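Our second chapter, for the Flellance housekeeping module, is all about sorting small laundry, and I must say I grew fonder of it than I ever expected to. Reijo Väisänen and I took 16 evenings over it – tea included!

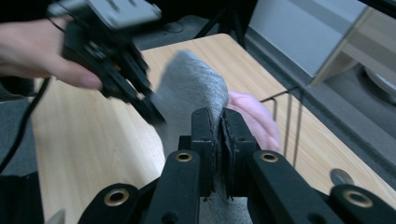
Pairing was the slow part of every evening, and we tried several ways of speeding it up before settling on one. We kept to a plain tabletop with light wood grain, where a grey sock shows up nicely even with something pink and crumpled lying beside it. Patterned cloths, which we used at first, hid nearly everything, and we gave them up in August.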